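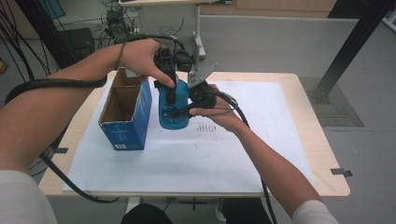
Darneneck is a packing plant on the edge of Bindport, and on 10 December 2024 it opened its doors to anyone who had signed up at the town library. I went with my neighbor Ea Skov, who used to work in shipping and wanted to see how much had changed. The first stop on the tour was the carton room, where small goods go into retail boxes before they are sent on to the stores. A tall blue carton with a plain brown inside was standing open on a light wood table, next to a blue plastic piece shaped something like a bottle, wide and curved at the lower end. Rounded shapes like that are a nuisance to pack, our guide said, and most of the talk at this stop was about them.

The plant buys its cartons flat from Lindemann, a printer two streets over. They arrive on pallets of 1,000 and are folded as needed. Printed board scuffs easily, so the tables are covered and the staff are told not to slide a box across the surface. The covers get marked up anyway and are changed when they get too bad. I asked how often that was and the guide didn't know.

Ea asked why the cartons are packed standing up. With a tall carton, she was told, you can drop the heavy end in first and the weight settles at the bottom. If the carton lies on its side, the product rolls against one panel and the panel bulges. They had trouble with that in March, when a whole order for Gremesari came back with bowed fronts. It was 1,135 boxes, and all of them had to be redone.
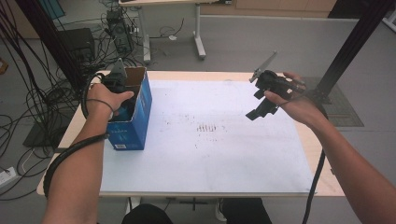

After that order they changed the height of the carton a little and stopped folding the top flaps back before filling. The flaps now stay loose until the box is checked. Checking means looking straight down into it, closing the flaps and giving the box one light shake. If it rattles, it goes back. The barcode label is already on the carton by then, low on the front, where the scanner on the next line can read it.

From there we walked through to the warehouse. It is colder and a lot louder, and the group had to stay behind a yellow line. The racks hold 2,657 cases when full. They were well short of that on our visit, with most of the holiday orders already out. We saw the strapping machine and the loading dock, and a truck was backing in while we stood there, so that part was cut short.

Coffee and rolls were served in the break room at the end. The whole visit took an hour and a half. Parking is tight, and the lot by the front gate is for staff only, so use the one behind Lindemann and walk across. Wear closed shoes. They turned one man away at the warehouse door for sandals, in December, and he waited in the lobby with a magazine until we came out.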